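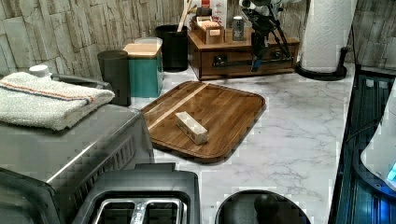
Section 3 of this guide covers setting up the Lominau kneeboard and its flight timer before your first cross-country planning session. Do it at home, sitting down, with the engine of nothing running. A kitchen counter is fine, and a cutting board with a raised rim is better than fine, because the screws supplied with the leg strap are small, round-headed and eager to travel. Read the whole section once before you touch anything. Most of the letters we get at Darard come from people who began at step 4.

3.1 Before you begin

You will need the kneeboard, the timer module, the leg strap, the clip, the small hex key and a current sectional chart for wherever you intend to fly. You will also need a pencil. Pens work until the cabin gets cold, and then they work on everything except paper.

Note: If your box contains 2 hex keys, you have not been given a spare. One fits the clip and the other fits the strap, and they look identical until you use the wrong one.

3.2 Fitting the leg strap

1. Lay the board face down with the chart clip pointing away from you.

2. Thread the strap through the left slot from underneath, across the back, and out through the right slot. The soft side faces your leg. If it faces the board, you will find out somewhere over open country.

3. Screw down both strap plates. Finger tight, then a quarter turn with the hex key. More than that strips the thread, and stripped threads are not covered by the warranty, however politely you write.

4. Sit in a chair that is as close to your airplane seat as you own. Fasten the board to the leg you do not use for guarding the trim wheel, and move both feet as if working the rudder pedals through full travel.

5. If the board slides toward the knee, move the strap one notch tighter. If your foot goes to sleep, move it one notch looser. Between these lies the correct setting.

Caution: Move the yoke or stick through its full range with the board on your leg before every flight. Left, right, all the way back. If any part of the board touches the controls at any point, take the board off and fly without it. A tidy flight log is no use to a pilot who can't get full up elevator in the flare.

Pilots with short legs and long yokes may prefer the narrow board, sold separately. Lucinda Abernathy in our parts department will exchange an unused full-size board for a narrow one. She can tell when they have been used.

3.3 Installing the timer

1. Slide the battery door toward the arrow. The arrow is molded in black on black. Tilt it toward a window.

2. Insert the battery with the plus sign up. The timer will beep, show every segment it has, and go blank for roughly 3 seconds. Wait. Pressing buttons during the blank part puts it in demonstration mode, where it counts down to nothing in particular, over and over.

3. Close the door and press the timer into the recess at the top of the board until it clicks.

4. Hold SET until the clock flashes. Set the clock to Zulu time. There is a local time option, and we have buried it in section 7, where we hope it stays.

5. Press SET again to store.

Note: To leave demonstration mode, remove the battery, wait a minute and start over.

3.4 Setting the leg timers

The timer holds a separate countdown for each leg of your flight and a running total for the tank. The buttons are the same for both. This was a decision made by an engineer who does not fly.

1. Press LEG once. The display shows L1.

2. Enter the estimated time for the first leg with the UP and DOWN keys. Holding a key makes the numbers run faster, and then much faster.

3. Press LEG to move to the next one. Repeat until you run out of legs.

4. Press TANK and enter your fuel endurance in minutes, with your reserve already taken off. For example, if your planning gives you 235 minutes to dry tanks, do not enter 235. Enter what is left after you subtract the reserve the regulations require, and then whatever extra your instructor requires, which is usually larger and delivered with more feeling.

5. Press and hold START to run the timer. Confirm that both the leg and the tank figures are counting down.

Caution: The timer does not know how much fuel you have. It knows what you told it. Check the tanks with a stick, check the gauges in flight, and believe whichever source gives you the worst news.

3.5 A practice run on the ground

Do this once before you fly with the board, and again if you have been away from it since last December.

1. Fold the chart so the first leg shows and clip it down. Your departure airport should be visible. You would be surprised what people fold under.

2. Write your checkpoints down the left column of the log sheet, one to a line, with the heading and estimated time beside each.

3. Start the timer. At each checkpoint, say the name aloud, write the actual time, and press LEG. Try to do all of it with one hand while looking mainly at the wall in front of you, which for this exercise is the horizon.

4. Have someone interrupt you. Hollis Pettigrew, who wrote the first edition of this guide, had his son Jalen read out radio frequencies at random from the next room. Any relative with a clear voice will do.

5. If you drop the pencil, leave it. Take the second one from the loop on the side. If you find the loop empty, go back to 3.1 and read the part about the pencil again, this time as a plural.

If you spent more than a few seconds at a stretch looking down, the board is too low or you are writing too much. Examiners like a neat log, but they like it far less than a pilot who looks outside.

3.6 Common troubles

Display reads E2: the total of your legs exceeds your tank time. The timer is not broken. Plan a fuel stop.

Display is dim: cold battery, or old battery. Warm it in a pocket. If that fails, replace it.

Paper lifts in the vent air: close the vent or use the lower clip. Clips made before the Brandmont pattern do not have a lower clip and can be upgraded with part 490.

Beeping that will not stop: press any key. If you can't hear it over the engine, turn on the light alert under section 5, as a headset will block the beep nicely.

Board smells faintly of glue: normal for the first week.

Send corrections to Romana Vrabec at the Duggan office, with the page number and the edition printed inside the cover. This section was last revised August 2025. Section 4 deals with the chart light and its switch.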